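Kironness Home Forum > Walls and Floors > Interior brick, seal or leave bare?

cillian_k
We bought a house in Clekbridge in June and the kitchen end of it has bare brick on two sides. The previous owner left a note saying never to seal it. My brother-in-law says seal it before we cook one more meal in there. The brick sheds a little sand when you brush against it, mostly down low. Room is 296 square feet. What do people do?

florcaceres
Leave it. Brick needs to give off moisture and a film sealer will trap it. I sealed a chimney breast in my last place and the faces started popping off after two winters. Ended up paying a mason to cut out the bad ones.

Su-bin C.
Florcaceres is talking about a chimney, and chimneys get wet from the top. An interior wall with no damp problem is a different case. I put a breathable matte sealer on mine and it stopped the dust. You couldn't tell it had been done.

cillian_k
There's no damp that I know of. How would I check?

florcaceres
Tape a square of clear plastic to the brick, all four edges, and leave it a couple of days. Water on the wall side of the plastic means moisture is coming through. Do one low and one high. If it's only beading on the room side, that's your cooking and your air.

nvlcek
Been through this myself. 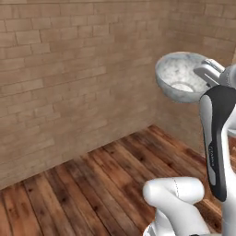
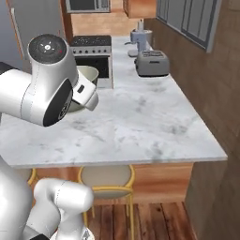 I'm on the side of sealing part of it and leaving the rest alone. Grease is what ruins brick in a kitchen, and it doesn't come out once it's in. So I'd seal behind the stove up to the hood, and stop there. The other thing is the bottom edge. In the first one the bricks sit right on the floorboards with no baseboard, and with that arrangement every bit of sand and every wet mop ends up at the joint. I'd want either a baseboard or a very dry mop. Test whatever you buy on a low corner first. Some of the ones sold as matte dry with a shine and you can't take it back off.

cillian_k
Ours has no baseboard either. I assumed it was meant to be that way.

Su-bin C.
It's a look. Plenty of people like it. If you do add one, scribe it to the brick or you'll have gaps big enough to lose a pencil in.

florcaceres
I still say find out why it's shedding before you put anything on it. If the mortar is soft lime and somebody scrubbed it with acid, sealer just glues the dust down for a while. Scratch a joint with a key. If it comes out like sugar, you need repointing, and it has to be lime, no hard cement.

nvlcek
Agree on the mortar. Disagree that it has to wait for the stove wall. He's cooking in there now.

Na-rae
Has anyone priced repointing lately? Han Masonry quoted me $3,572 for one wall and I can't tell if that's high.

Su-bin C.
Depends on the wall and how deep they rake it out. Ask them to put the depth in writing.

cillian_k
Did the key test on 2 joints. One is hard as anything, the one near the floor crumbles. Plastic goes up tonight. I had a can of Gomov sealer in the cart and I've taken it out for now.

florcaceres
Good. Post what the plastic does.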